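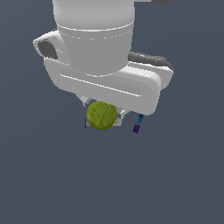 Ask anyone at Ikden what I've been doing since January and they'll tell you I've been arguing with a hand. The cell at our Prondcombe plant gets its gripper serviced every 90 days, and before I so much as pick up a wrench I run the whole thing on my laptop first. In the simulator the arm hangs there all clean and white against plain slate gray, a yellow-green ball held in its fingers, and I can fuss over the grip for as long as I like (I do like).

The ball is my favorite test part, by the way! It has no flat sides, so the finger plates have to meet it fairly evenly or it squirms. I set the opening, close, lift, hold, then do it all over again. A full check is 1000 picks, and on my laptop that's nearly 6 hours, so I start it before lunch and go bother somebody else.

Then comes the real one. Power off, air off, lock on the panel, and the gripper comes away from the wrist with a hex key and a bit of muttering. I wipe down the fingers, look for play in the joint, and put in fresh pads from McPhee. The old ones go in a coffee can – I've got 3 cans now.

The cable is where I slow down. On our Rirkberg line a hose got pinched behind the housing once, and we lost a whole shift looking for the fault in the software. So I move the wrist by hand through its full turn and watch the slack the entire way, both directions, before the covers go back on.

After that it's the ball again, a real one this time, at quarter speed with my thumb on the stop button.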